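Rurnow publishes handling rules for robots that take computers apart

August 7, 2026

Rurnow, the computer reuse workshop, has put out a set of written rules for robot work on used desktop computers. The document is 18 pages long and is free to read. It replaces the internal notes that the workshop has used since April, and it is meant for any repair or recycling shop where a robot arm takes parts out of a machine or puts them back.

The rules were written by Nathalie Fraser and Hamidreza Moradi, together with the integrator Plulgate. They are based on 234 recorded jobs. In 178 of these the robot finished without help from a person. The other jobs were studied one by one, and most of the new rules come from them.

"We had good robots and bad habits," said Fraser. "One operator started with the cables, another with the memory. When something went wrong we could not compare the two jobs."

Power comes first. Before the arm enters an open case, the mains cable must be removed and a person must sign the job sheet. The label of the power supply has to stay readable during the whole job, and its details are entered on the sheet before any part is moved. Loose wires near the processor socket must be held back or entered in the program as a no-go area. Inside the case the arm works at reduced speed, and the gripper must come in from the open side. 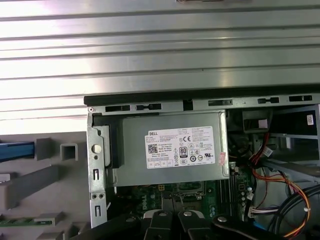
Parts go to a fixture

The second part of the document deals with what happens outside the case. A removed part may not be laid on the bench. It goes to a fixture plate with a holder of the right shape, so that the next step always starts from a known position. Memory and processors have their own places on the plate, and boards that stand upright are brought in line with their holder before the gripper goes down.

Grip force is set for each type of part and written on the plate's card. Boards are held by the flat sides, never by the contacts. If the part does not slide in at the first try, the robot may make 2 more attempts, and then it must stop and call the operator.

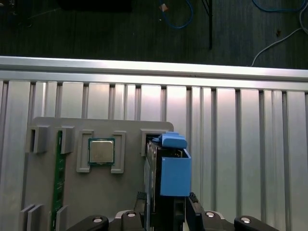
Moradi said the limit on attempts caused the longest discussion. Some operators wanted a higher number, as a small correction is often enough. The recordings did not support them - after the third try, the slot was damaged more often than the board was seated.

Aaliyah Landry, who runs a small repair shop and read an early draft, welcomed the rules but found the paperwork heavy. Her shop handles nearly 100 desktops in a month, and she asked for a shorter job sheet. A one-page version is now included as an annex.

The rules are voluntary. Comments can be sent to Rurnow until the end of the year, and Mervin Sandhu of Plulgate will collect them for the second edition. Laptops are not covered yet.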